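Wednesday, late, and the kettle is on again

I told myself I'd write in here every night this month and I've managed four times, so tonight is number five and I'm calling it a streak. Tea first, though. I can't write a word about family history without tea, and the family history is all I've thought about since breakfast.

The small white table, the remote, the orange box:
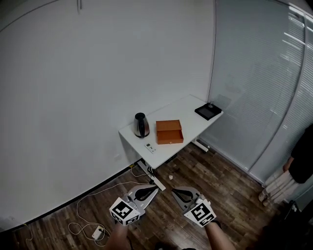
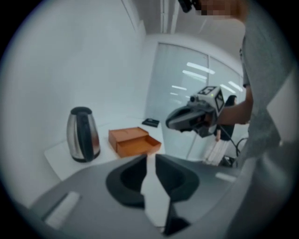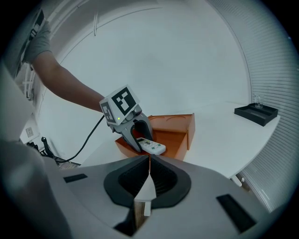

So. The Dalto ledger! I finally got into it properly. For anyone reading this who missed the last few entries (hi, Mom), Dalto was the dry goods store my great-grandfather clerked in before he had the farm, and the scanned ledger went up on the Parnthorpe library site back in the spring. It's 180 pages, all of it in brown ink, and whoever kept the books had handwriting like a spider falling down stairs. I'd been putting it off. I kept saying I'd wait for a rainy weekend, and then it rained three weekends in a row and I cleaned the oven instead.

Anyway, this morning I had the day off and no excuses, so I opened it at page one and started reading about lamp oil. There is so much lamp oil. Lamp oil and nails and something called "brown domestic" that had me stumped until I looked it up and found out it's just unbleached cotton cloth. I felt very scholarly for ten minutes. I wrote it on a sticky note and stuck it to my monitor like I was ever going to need it again, and then it came up on the very next page, and the one after that, so good for me.

And then on page 53, there he was. His name, spelled wrong, with an E on the end that we have never had, and next to it "boots, 1 pr, on acct." I yelled out loud. The cat left the room and didn't come back until lunch. I know it's only boots. But I've got one photograph of the man and a belt buckle that may or may not have been his, and now I've got boots! He bought boots and he didn't have the cash on him. I've been there, buddy.

What I can't figure out is whether he ever paid them off. There's a running total at the bottom of that page for the whole store, $2,772, which seems like a huge amount of money for people to be owing on nails and cloth. Some names have a line drawn through them and I'm assuming those are the ones who settled up. His doesn't have a line. It does have a smudge that could be a line if you squint and you love him. I flipped ahead (okay, clicked ahead) to see if he turned up again and I got as far as the winter accounts before my eyes gave out.

I also went down a side road about Trallness, which is where the ledger says the boots were shipped from. I always thought Trallness was one of Grandma's made-up places, like the town in her bedtime stories where all the geese could talk. Nope. It was a real rail stop with a warehouse and a church and maybe 200 people in it, and then the line got moved and that was the end of Trallness. I found one map with it on and one map without. I sat there going back and forth between the two for far too long, with my toast getting cold.

I wish I could ask Grandma about it. She must have known somebody from there, or heard her father talk about it, and I never once asked because I was seven and only wanted to hear about the geese.

Other news, quickly, because it's almost eleven. The tomatoes are fine. The car is making the noise again, the one it only makes when I'm alone in it. I started the green sweater over from the collar for the third time, and I think I have the gauge right now, but I thought that the second time too. Dinner was eggs.

Tomorrow I want to write to the library and ask if there's a second volume. The last page of this one stops halfway down with a total carried forward, and you don't carry a total forward unless you've got another book to carry it to, right? I also need to ask what the little crosses in the margin mean. There are two of them next to his name and none next to the guy above him, who bought a whole barrel of molasses.

Teeth, bed, call the mechanic in the morning.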